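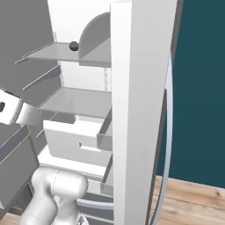 Zamo Teleop Kit, home edition
Rating: 3 out of 5
Reviewed by a kitchen-tasks person at a small lab

I have now opened the same simulated refrigerator more times than my own, and I eat a lot of cheese. The Zamo kit is a pair of hand controllers, a foot pedal and a desktop program that lets you drive an arm through household chores and save each run as a demonstration. Ours cost 900 dollars. The Iltlow set we had before cost twice that and smelled of hot glue.

Setup took most of a Thursday. The manual covers pairing in one line and the carrying case in four.

Once it's going, the tracking is good. Small wrist turns come through cleanly, and that matters when you're trying to get a gripper in between a fridge door and a shelf without ramming either. Lag is there if you look for it. I stopped looking after a day or so.

The pedal is the best part. Press to record, press again to stop, double tap to throw the run away. I double tap a great deal. The fridge scenes come from the Buenaventura kitchen pack (sold separately, naturally), and its upper shelf has humbled everybody in my office. Come in low and your elbow finds the door. Come in high and you can't see what you're reaching for.

Complaints. The grip trigger is stiff, and after 18 runs in a row my index finger files a grievance. There is no force feedback at all, so you learn you've hit a drawer by watching it happen. Export to Cillitz format works, but it drops the task labels unless you tick a box hidden under Advanced. I lost an afternoon of labels to that box.

We're at roughly 3000 saved demos and one of the 2 controllers has started to creak. Support sent a new strap. The strap is fine.

Buy it if your budget is small and your patience isn't. Get a better chair first.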